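Notes for the Brorkham talk, morning slot. Speaker: Kelly Dawber. Slides are numbered in the margin of the printed copy. If the clicker fails, say "next" and keep going.

## Start

Good morning. I look after cleaning supplies for Fullosach. We fit out and maintain temporary interiors: show stands, pop-up shops, waiting areas. Most of what we build is painted white, and a lot of it is curved.

I'm going to talk about cloths. I know the program says "surface care." It's mostly cloths.

*(Pause. Water.)*

## How we used to do it

When I started, each crew bought its own. Some had yellow dusters, some had old T-shirts, one crew used paper towels for everything. The bill was small, so it never came up in meetings.

It came up after the Kershaw job. We had a long white wall there, curved, matte paint. The crew wiped it down the night before opening with a cloth that had been used on a floor track earlier. In the morning, with the lights on, you could see every stroke. We repainted two sections and opened late.

- Show the invoice slide. Don't read it out.
- Mention that the cloth itself looked clean.

## What we changed

We went to a single type of microfiber cloth in four colors:

- White for glass and screens
- Blue for painted walls
- Gray for edges, sockets, handles and anything with a rubber seal
- Red for floors and tracks, and red never goes back in the same bag

A crew bag holds 40 cloths. When a cloth touches the floor it counts as red from then on, whatever color it is. People argue with this one. Leave time for it.

Last season we laundered 2,625 cloths and threw out 304. Most of those went for one of two reasons: paint, or fabric softener. Softener coats the fibers and the cloth starts pushing dust around. Tell the laundry in writing. We told ours by phone and lost a full load.

*(Pass the sample cloths along the front row - the softened one is tagged.)*

## Curved walls

A flat wall is easy. Top to bottom, straight strokes, overlap by half a hand. On a curve, people lean in and their strokes turn into arcs without them noticing. Under raking light the arcs show.

What we teach now:

1. Dust dry first.
2. Fold the cloth in quarters so there are eight clean faces.
3. Work in vertical strips, and move your feet between strips.
4. Change faces at every strip.
5. Stand back and check from both ends before the lights come up full.

A stand the size of our Kudari one takes 80 minutes to wipe with two people. Put it on the schedule as its own line. If it's folded into "final touches" it gets ten minutes and a paper towel.

## Edges and openings

This section is short, but it's the one people write to me about.

Rubber rims hold dust. So do vents and slots. A spray makes it worse, as the dust turns to paste and sits in the corner. We use a gray cloth, dry, twisted at one end. Push the twisted end down into the opening, leave the bunched part above the rim, turn it a little and pull it out. Shake it outside, away from the wall you've just finished.

Dark cloths in this role have a drawback: you can't see how dirty they are. Swap by count, one cloth per bay. We tried judging by eye and gave up.

*(Next slide. Stay on it while people look.)*

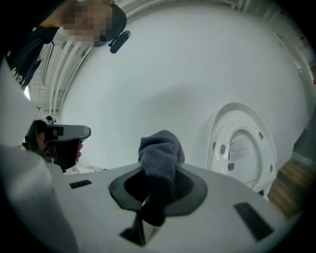
Sombat Kaewmanee wrote back after reading a draft of these notes and said the gray cloths should be swapped by time, one every quarter of an hour, as bays differ too much in size for a count to mean anything. He may be right for the larger stands. I'll say that we're trying it both ways in October and that I don't have a result yet.

## Questions I expect

**Disposable wipes?** Fine on glass. On matte paint some of them leave a shine. Test behind a panel first.

**Who washes the cloths?** An outside laundry, red bags separate, low heat, no softener.

**Cost?** Offer to send the sheet. It's on the Fullosach table with the sign-up list.

**Can you use the same cloths on fabric walls?** No. Lint roller, or a soft brush on the vacuum.

Collect the sample cloths before people leave for coffee - the tagged one in particular, as it's the only one I kept.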